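Ticket 1093: Trivdale records portal, missing council minutes and a stuck request
Status: Resolved
Opened by: Sohail Satti
Product: Urier public records portal

What I was trying to do

Hi all! First, I love that this portal exists. I've been filing open records requests with the town of Trivdale for years, and being able to search past releases before asking for something new saves everyone a pile of work. I'm keeping notes as I go because other people on the residents' list have hit the same wall.

I asked for the emails and attachments about the Memon Street drainage contract, January only. The town clerk answered well inside the deadline (thank you!) and said 106 documents had been released to my account. The portal shows me three.

Log

1. Logged in and opened the request. Status says "Released in full." The document list shows three files, all of them cover letters. No error message anywhere.

2. Signed out, cleared the browser cache, signed back in. Still three. Tried a second browser on the same laptop and then my phone. Still three, so I'm fairly sure it isn't my end.

3. Used "Download all" in case the list was wrong but the bundle was right. The zip had the same three cover letters in it. Worth a shot.

4. Searched the public reading room for "Memon Street" and got 633 results going back to the old paper scans, which was a lovely distraction (there is a whole folder of letters about a footbridge, go read it). None of the January emails were in there.

5. Called the clerk's office. They can see everything on their side, and they read me a few subject lines over the phone to prove it. So the records exist and they are marked as released. They suggested a ticket with you, and they couldn't have been nicer.

6. Reply from Urier support: the files may be waiting on the redaction step. When the clerk's office sends a batch through Preler, each file needs its own "final" flag before the requester can see it. The cover letters skip Preler completely. That fits what I'm seeing perfectly!

7. Clerk's office checked and every file already has the final flag. Hmm. Support asked me to send the exact request title and the date filter I used when I filed. Sent both.

8. Support found it. My request form had the date range typed as text in the notes box, and the date fields themselves were left blank. The portal read the blank end date as the day I filed and hid anything flagged final after that. Such a small thing! They filled in the dates by hand and asked me to reload.

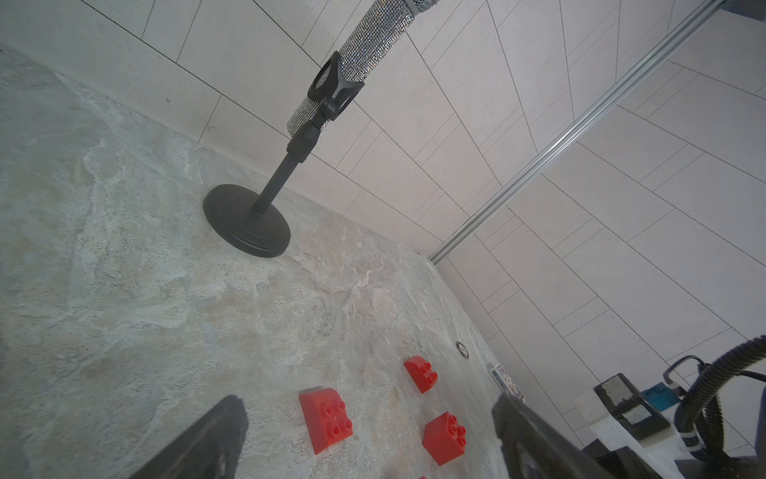
9. Reloaded. All 106 documents are in the list, with the attachments under each email where they belong. I opened a dozen or so from different parts of the list and every one loaded, including the big engineering PDF.

For anyone with the same problem

- Fill in both date fields on the request form, even if you already explained the range in your notes.
- If the status says "Released in full" and the list looks short, ask the clerk for the document count and put that number in your ticket. It got me to the right person fast.
- You don't need to refile. A refiled request gets a new number and a new deadline, and the dates can be fixed on the old one.

One wish - could the form show a warning when the end date is blank? I would happily test it. Support says the idea has been passed to the people who look after the form.

Thanks again to everyone who picked this up. I'm off to read drainage emails and I can't wait.

Closed July 23, 2024

Related tickets
Reading room search ignores quotation marks
Fee estimate shows zero after request is amended
How to add a second contact to a records request
Email alerts not sent when a deadline is extended
Scanned minutes open sideways on a phone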